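Stuvcombe Slug Records

README, last touched 20 April 2020

Hi! If you've landed in this folder you probably want slug sightings, and I have plenty of them. I started keeping notes on the slugs in my back garden at Stuvcombe, then got carried away and roped in the two gardens down the road (Gavalas and Flastisby, which are house names, don't ask me where they came from). It's all in one table now and you're welcome to it.

What's in the folder

slugs.csv is the main table, 1,462 rows, one row per slug per night. If I met the same slug twice on one night I tried to count it once, but slugs don't wear name tags, so take that with a grain of salt.

gardens.csv has a short note on each garden: what's planted, how shady it is, and whether there's a dog.

oldnotes.txt is my original typed-up notebook. It's messy and I left the spelling alone.

Columns in slugs.csv

night: the date I went out, even if it was past midnight by the time I found the thing
garden: Stuvcombe, Gavalas or Flastisby
species: my best guess, see further down
length_mm: measured stretched out and crawling, blank if it curled up on me
colour: plain words like grey, brown, orange, nearly black
found_on: lettuce, path, fence, compost, pot and so on
rain: yes or no, for the six hours before I went out

How I looked

I walk each garden with a head torch, starting an hour after dark, and spend 30 minutes in each one. Same route every time, compost heap last (otherwise I'd never leave it!). Quentin Millet did the Flastisby rounds for most of November while I had a crook knee, and his colour words are a bit fancier than mine. I've changed his "charcoal" to grey and his "amber" to orange.
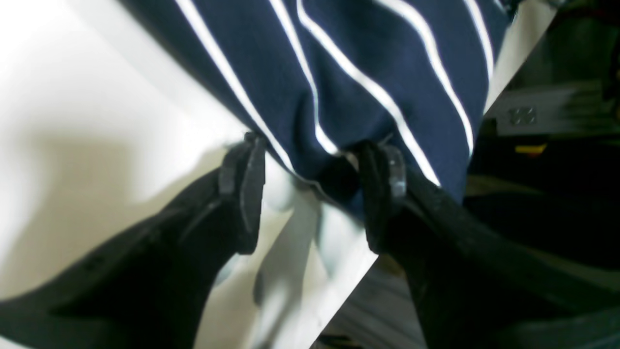
Which slugs

Leopard slugs are the easy ones, big and spotted, and I'd trust every one of those rows. The little grey field slugs are where I get shaky. There are 549 rows marked "grey field slug" and I'm sure a few other small pale species have snuck in. If you need a proper identification, please don't lean on mine.

Known problems

Anything over 40 mm at Gavalas was measured with a ruler I later found had a chipped end, so those lengths could be a touch off. The rain column is blank for the first few weeks because I hadn't thought of it yet.

Using it

Go for your life. School projects, charts, whatever you like. I load it into Lemis, the little table viewer my nephew wrote, but any spreadsheet will open it. If you spot a mistake, send me the row number and I'll fix it next time I'm at the desk.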